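Search news and stories
Search
Clear

2024-06-13

Feltness opens its first sweater care workshop, with a bedroom in the middle of it

Feltness, the knitwear care and mending company, today opens the doors of its new workshop in Tusham. Visitors can learn to wash, mend, fold and store wool sweaters, and they can do most of it the way they would at home – standing beside a bed with a pile of knits on it.

The idea came out of a February trial in which 106 people brought in their winter sweaters and worked through them with the Feltness team. Nearly all of them, when asked where they sort and fold their clothes, gave the same answer: on the bed. So the new workshop has a proper bedroom corner, and it quickly became everyone's favorite part of the place.

"We had planned a long row of folding tables, and we still have two of them, but people kept drifting over to the bed," said Piroska Vida, founder of Feltness. "It makes so much sense! You have all the space you need, the sleeves can lie flat, and your back is happy. I have folded sweaters on beds my whole life and never thought to build a class around it."

The method taught in the workshop is simple. Lay the sweater face down, smooth it from the middle outward, bring in the sleeves, then fold up from the hem. Heavy knits get one fold fewer than light ones. Hangers are kept for shirts and jackets, as a heavy sweater can stretch at the shoulders when it hangs for a whole season.

A woven bedspread is a good surface for the job, and stripes are a real help to beginners, who can line up a hem or a side seam along one of the bands. Blues, white and teal also make a fine background for a strong color such as red, so loose fibers and pulled stitches are easier to spot.
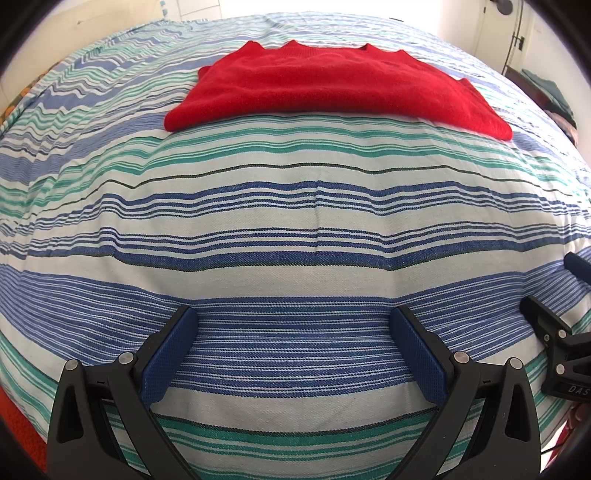 Can I fold a sweater right after washing it?
Wait until it is fully dry, including the cuffs and the neckline, where thick wool holds water longest. Dry it flat on a towel, turn it over once, and fold it only when the seams no longer feel cool to the touch.

Each class lasts 2 hours and is kept small enough for everyone to get a turn at the bed and at the mending tables. Those taking part bring up to three of their own knits and go home with them brushed, folded and, where needed, darned. Mending is led by Attila Hajdu, who spent the spring collecting yarn ends so that old sweaters can be matched as closely as possible.

"Reds are the hardest," Hajdu said. "There are so many of them, and they all look alike until you put the new yarn next to the old. I now have a whole drawer just for red – and I'm still looking for more."

Storage is covered too. Feltness has worked with Pintér, a local maker of chests and shelf boxes, on a shallow box that holds a single layer of folded sweaters and slides under most beds. The first 270 boxes are ready, and they can be seen and tried at the workshop. Ivico, which runs the building, has fitted a new drying room on the same floor.

The workshop is open to anyone aged 12 and over. Places can be booked at the front desk or by phone on extension 3449. Sweaters for mending may be dropped off without a booking; please wash them first and put a note in with your name and where the damage is.

Press contact: Piroska Vida, Feltness, Tusham

Filed under: Company News, Home & Living, Clothing Care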